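About Clinstead

Clinstead is a home care and housekeeping company. We make beds, change linen, tidy bedrooms, do laundry and put things back where they belong. Most of our customers are older people living in their own homes. The rest are families with a new baby, people coming home from the hospital, and a few landlords who rent out furnished rooms.

Fiona Galbraith started the company with two customers and her own car. She had worked in hotel housekeeping and wanted to do the same work at a slower pace, in houses where she would get to know the people. We now have 27 housekeepers on staff. All of them are employees, paid for their travel time as well as their hours in the house.

What we do in a bedroom

The bedroom visit is the service people ask for most. It takes one housekeeper and usually lasts under an hour. We strip the bed, air the mattress, put on clean sheets and pillowcases, and clear the small things that collect on and near a bed: tissues, wrappers, odd socks, the thin plastic that comes off dry cleaning. Trash goes out with us or into the customer's own bin. Anything that might matter to someone is set to one side for the customer to look at.

We use the customer's own bedding. Some companies bring rented white sheets, and we did try that for a while, but people like sleeping in their own. A printed sheet that has been on the same bed for years is part of the room. We wash colors and prints in cool water, inside out, and keep them out of the dryer if the label says so.
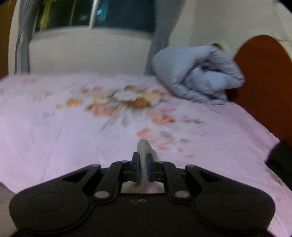

Fitted sheets get checked at the corners every time they come off. If the elastic has gone, we tell the customer and leave the sheet folded on top of the pile. Small repairs can go to Jeanie MacKinnon in our laundry room on Buchanan Street, who does hems, buttons and loose seams for no extra charge. Larger repairs are quoted first.

Our laundry room

The laundry room opened three years after the company did. Before that we washed everything in customers' homes, and we still do when there is a machine and the customer prefers it. Bags are labeled with the customer's name at the door and each household is washed separately. Linen picked up in the morning normally comes back the next day, folded the way the customer has asked for it - in half, in thirds, or rolled for a narrow closet.

The people you will talk to

Fiona Galbraith runs the company and makes the first visit to every new customer. Orsolya Szabó sets the weekly schedule and answers the phone. Jouko Kettunen trains new housekeepers, who spend 30 hours working alongside someone experienced before they go out alone. Iona Shearer handles billing and can explain any line on your invoice.

Starting with us

Call or write to the office and Orsolya will arrange a first visit, which is free. Fiona will look at the rooms, ask where things are kept and write up a one-page plan. There is no long contract. We ask for 2 days' notice if you need to cancel a visit, and the same if you want to change the time.

This page was last updated February 7, 2021. Our new price list takes effect in March.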